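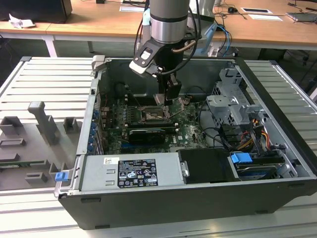 Galindo Cup: Frequently Asked Questions

Last updated Mon 27 January

What is the Galindo Cup?
The Galindo Cup is a summer soccer tournament for amateur adult clubs. It is played each June at the Illach Sports Grounds and is open to men's and women's teams.

How many teams take part?
The field is limited to 14 teams in each division. Teams are divided into two groups of seven, and the top two in each group advance to the semifinals.

How does a club enter?
A club officer must submit the entry form and the full fee of $190. Entries are accepted in the order in which they are received. A place is not held until payment has cleared.

May a player appear for more than one club?
No. A player who is listed on two rosters will be ruled ineligible for both until the tournament office has reviewed the matter.

How are ties in the group standings decided?
Ties are decided first by the result between the clubs concerned, then by goal difference, then by goals scored. If clubs remain level, lots will be drawn in the presence of both captains.

What happens if a match is stopped by weather?
The referee may suspend play for up to one hour. A match abandoned after halftime stands as a result. A match abandoned earlier will be replayed in full, normally the following morning.

How many substitutions are allowed?
Each team may make seven substitutions in a group match. Extra time, where played, does not increase this number.

Can a red card be appealed?
Appeals must be made in writing within three hours of the final whistle. They are heard by the disciplinary officer, Saron Worku, whose decision is final. Yellow cards may not be appealed.

Are tickets required for spectators?
Group matches are free to attend. Tickets for the semifinals and finals are sold at the Genitano Street gate on the day of play. Children under 12 are admitted free with an adult.

Whom should clubs contact with other questions?
Questions about entries and rosters should be sent to Araceli Cervantes, Tournament Secretary. Please include the club name and division in all messages.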